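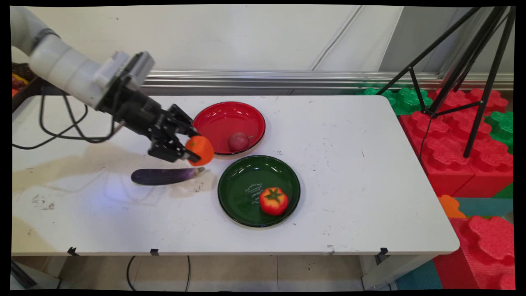
Kamil Sokol

6 min read

Work Journal Studios Type Print About
Search this site Enter keyword Go

When Éabha Mac Mathúna took on the packaging for Inlow, the lime and plaster maker in Nindthorpe, the company was selling 147 separate items under labels drawn up over several decades by whoever was in the office. Some carried the company name at the top, some at the bottom, and a group of pigment tubs did not carry it at all. The job was first described to her as a new logo.

"The logo took a week," she says. "I redrew the W and closed up the spacing. Everything after that was about the sacks."

Inlow sells most of its output in multiwall paper sacks, with a smaller range in tubs and cartons. The sacks are printed by flexography before they are filled, on uncoated brown kraft, and the press at the printer, Pekance, has two ink stations available for this grade of paper. Mac Mathúna visited the press before drawing anything. She came back with a set of test strips and a list of limits: no reversed type under 14 point, no rules thinner than one point, and no tint screens on brown stock.

"A tint on kraft goes to mud. You can get a flat color and you can get a second flat color, and where they overlap you get a third that you didn't choose. I wrote the overlap out of the system completely. There's a gap between the two inks everywhere, wide enough that the register can drift and the label still reads."

The two inks are black and what the guidelines call the band color. The band runs around the full width of the sack, 60 millimeters deep, at a fixed height from the bottom seam. Its color gives the family of product: putty, dry hydrate, base coat, finish coat, and repair mortar. Its position was the subject of most of the early meetings. Inlow's sales staff wanted it near the top, where a shopper would see it on a shelf. Orla Brophy, who runs the yard, wanted it low.

Brophy's argument was that the sacks are rarely on a shelf. They are on a pallet, laid flat in alternating directions, and what shows from the aisle is the bottom end and part of the side. "I asked for something I could read from the forklift," she says. "The old sacks all looked the same end on. We sent out the wrong grade and found out from the customer."

The low position was adopted. The product code is repeated on both side gussets and on the sewn end, at a size Mac Mathúna arrived at by pinning printouts to a stack and walking backward.

The typeface is Chin, a narrow sans serif in four weights, of which the system uses two. It was chosen over three other candidates on the basis of its figures. Mac Mathúna set each candidate's numerals in the product codes, had them printed at Pekance on the actual stock, and then looked at how the counters held up. In two of the four, the 6 and the 8 filled in at small sizes. In a third, the 1 and the capital I were the same shape, and the codes contain both.

"Chin isn't a beautiful face. The lowercase g is awkward, and the bold is a bit heavy in the shoulders. But the 3 has a flat top and can't be mistaken for an 8 when there's dust on it."

The foundry supplied one change, a slashed zero as the default. Mac Mathúna says this avoided having to rely on an OpenType feature that Inlow's office software does not support. Labels for short runs are made in that office, on a thermal printer, by people who are not designers.

That part of the work fell to Sang-wook Hong, who built the templates. The earlier practice had been to open the last label, type over it, and save it under a new name. Errors were carried forward this way, including a water ratio that had been wrong on one finish coat for longer than the company's records go back. Hong moved all of the label text into a single spreadsheet, one row per item, with columns for name, code, family, grain size, coverage, water ratio, hazard text, and net weight. The template pulls from the row. Nothing on the label can be typed in by hand.

"People asked for an override," Hong says. "There's always a customer who wants something extra on the tub. I gave them one free field, on the back, limited to 200 characters. It prints in the light weight and can't be made larger."

The hazard panel was settled last. Lime is caustic, and the symbols and statements take up a fixed area whose minimum size depends on the volume of the package. On the smallest tubs this left almost no room for anything else. Mac Mathúna's first version used a wraparound label with a peel-back layer. It was dropped after a trial in which the adhesive let go in the cold store. The version in use puts the hazard panel on the front, at half the label width, and lets the product name run vertically beside it.

Pádraig Kavanagh, the managing director, was against this. "I thought it made us look like a chemical company," he says. "Éabha said we are a chemical company. I didn't have an answer to that, so we went ahead."

He remains unconvinced by the color for base coat, an ocher that prints darker on kraft than it did on the proof. Mac Mathúna agrees that it is off. The mix was adjusted for the second run and is now closer to the sample, although the two runs are both still in the yard and can be told apart. She would have specified the inks from drawdowns on the sack paper from the start. The first set was matched to a coated swatch.

Asked about the cost, Kavanagh will only say that the plates were the largest item, and that moving to a common layout cut the number of plates needed. The black plate is now shared within each sack size, with the product name and code on a smaller separate plate mounted beside it. A change to one product no longer means remaking the whole set.

The old sacks are being used up before the new ones are ordered, family by family. Putty and hydrate are done. Finish coat changed over in August. The repair mortars sell slowly and will be last.

The guidelines run to eleven pages, and one of those is a table of minimum type sizes by substrate. There is no page on brand values. Mac Mathúna says she was asked for one and sent the spreadsheet column definitions. A revision is planned to cover the lids of the large tubs, which were left out because the supplier was changing the mold. The new lid has a raised ring where the code was going to go.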